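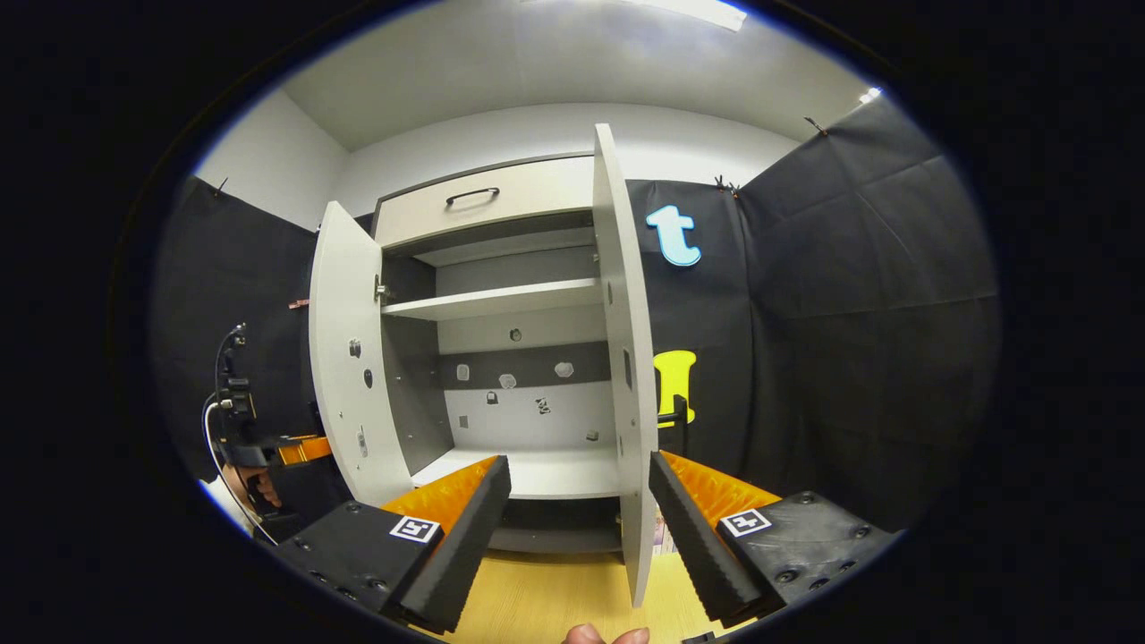

Visit report: Pelupessy cabinet works, Fullville
2024-09-30

The Pelupessy works sits on the east side of Fullville, between the rail spur and the county road. The company has made kitchen and utility furniture on this site since 1975. I went on the morning tour, which runs through the plant in production order, from board intake to the loading dock. Group size was 16. Safety glasses and ear plugs were handed out at the gate and were needed for all of the first hall.

Board intake. Sheets arrive by truck and are stacked flat on bearers. They rest in the hall before cutting so that their moisture content settles to that of the building. Our guide, Melur Sembiring, runs the cutting section and was able to answer most questions without notes. The hall is humidified in January, when the heating dries the air and sheets at the top of a stack tend to cup.

Cutting. The main panel saw is a beam type with a scoring blade ahead of the main blade. Cut lists come from a scheduling program called Skirnent, which groups orders by sheet color and thickness. Offcuts longer than 30 inches are labeled and returned to a rack; the rest goes to the chipper. Asked about the scrap rate, Sembiring said it depends mostly on door sizes, and that tall single doors are the worst case.

Edge banding. Banding is applied with hot-melt glue, trimmed, scraped and buffed in one pass. The line was stopped for a glue change when we came through, so we saw the pressure rollers with the hood up but did not see a panel run. The operator passed around two samples, one with a good joint and one with a starved joint. The difference is easier to feel with a fingernail than to see.

Drilling and hardware. Hinge cups and shelf pin holes are bored from a common reference edge. An error at that edge therefore shows up later as a door that sits out of line with its neighbor. Hinges are pressed in by machine. Mounting plates are still screwed on by hand, and the stations are arranged so that left and right parts never share a bin.

Finishing. White doors are sprayed in a closed booth and cured under lamps supplied by Zuminance. We viewed this through a window. The new lamps shortened the cure enough to remove one of the drying racks, and the floor space is now used for packing materials. Dust is the main cause of rejects. Rejected doors are sanded and resprayed up to 3 times, then scrapped.

Assembly and dispatch. Carcasses are glued and clamped square, and the diagonals are measured before release. Doors are hung and adjusted in the plant, then checked again at the dock, where a sample from each order is taken out of its wrapping.

Practical notes. Parking is at the north gate only. The floor in the first hall is uneven near the saw, and closed shoes are required. The tour does not include the sample room, which has to be booked separately through the front office.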